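From: Brunello Pagano
To: Kandwood workshop list
Date: Sat 28 August
Subject: Re: Folding build, grippers and the table

Hello Buppha, hello all,

Thank you for such a thorough message, and sorry for the slow answer. I read it on the train, agreed with most of it, and then managed to leave my notebook at my sister's, so some of what follows is from memory. I'll put my replies under your bits as usual.

Buppha Kaewmanee wrote:
> I've had another go through the Uvora folder and I still think we are
> asking too much of the fingers. They hold a hem nicely but thick seams
> are another matter. Could we try softer pads before anyone starts
> redrawing the whole jaw?

Yes please, let's do pads first. I have a sheet of the soft grey rubber left over from the drawer stops, and it cuts beautifully with a craft knife if you go slowly. I'd like to try one pair plain and one pair with shallow grooves across. If you remember, the very first jaws we printed in December had grooves running lengthways, and cloth slid out of them like a letter out of an envelope. I was terribly proud of those, too.

> Second thing, the cables. I caught my sleeve on the left one twice
> and the plug was half out by the time I noticed. What length did we
> end up with?

The Farnier ones are 900 mm from the strain relief to the plug, and I agree that's mean once you reach for the far side of the table. I've found longer ones in the catalogue, part 1882, and I'm happy to order a pair along with a few spare plugs. In the meantime, would you tape the left one down along your forearm? I do it with the stretchy sort of bandage tape and it makes the whole business much more comfortable (though you do look as if you've been in the wars).

> Last one. Which shirts are we using? The Kaewsai pile has got very
> mixed and I can't tell what has been through the wash.

Ah, the shirts. I took everything home and washed the lot at 40, so you can treat the pile as clean. I'd suggest we stay with short sleeves for now, and leave anything with buttons for another month. I do like having a printed one in the mix, as it gives the camera something to hang on to, where a plain dark shirt folded over on itself is hard enough for me to read, never mind a computer. My only worry with prints is that the stiff patch bends in its own way and you have to coax it.
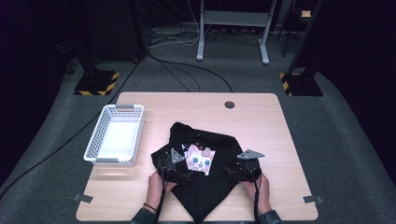

I've also been thinking about the order of the fold. My mother always brought the sides in first and then the bottom up, and that's how I was doing it with the grippers, out of pure habit. Buppha goes bottom first. Either is fine by me, but we should all do the same one when we record, or the arms will have learnt two families' worth of laundry by the time we switch them on. Could people say which they find easier with the grippers on? Please try it both ways before you answer, and take your time over it. I went much too fast at first and kept dragging the shirt sideways.

Two small bits of housekeeping. The budget for this build stands at £70, and the cables will come out of that. And if you change anything in the settings file, do write your initials beside it. I spent a whole evening hunting a wrong number that I'm fairly sure was mine.

I'll cut the pads tomorrow and leave them in the biscuit tin on the shelf by the kettle.

All the best,
Brunello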